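Lunch Packers and Bag Returns Assistant — Part-Time
Makowska Packed Lunches, Sodville

Makowska is looking for two part-time packers to join the morning team at our Sodville kitchen. We send out 300 cold lunches a day in reusable zip bags to offices, day camps and two senior centers. Drivers bring the bags back in the afternoon, and they are emptied, wiped down and checked before they go out again.

The work

Packers work a line in teams of 4. You will pick from the order sheet, fill the bags, close them and load them onto the racks for the drivers. One of the two positions also covers returns, from 1 p.m. until the last van is in. Returns means opening every bag, throwing out leftovers, and setting aside anything with a torn lining or a stuck zipper.

Hours are 28 a week, Monday through Friday. Packing starts at 5:30 a.m. There is no weekend work. Pay is hourly and is discussed at interview.

What we ask for

You should be able to stand for a full shift and lift a loaded crate. You need to read an order sheet in English. A food handler card is useful — if you don't have one, we pay for the course in your first month. No kitchen experience is required.

Packing and checking

Most of what a new packer learns in the first week is the order things go in. Heavy boxes go flat at the bottom, cold packs against the back wall, and soft items last so they are not crushed. On returns, the zipper should be opened far enough to see what is inside. With a navy bag like this one, crumpled silver material can bunch up near the mouth, and something yellow can be tucked in just under it, so feel below the silver before you call a bag empty.

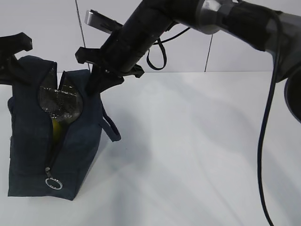

Bags that pass the check are hung by the strap in the drying room. Bags that don't pass go on the repair shelf with a Galter tag filled in.

How to apply

Send a short note about yourself and the hours you can work to Bronisława Kalinowski, kitchen manager, or leave it at the front counter before noon. Applications close Saturday, June 4, 2022. Interviews are held at the kitchen and include a half-hour on the packing line. Questions about the returns position can go to Somtochukwu Ojo, who runs the afternoon shift.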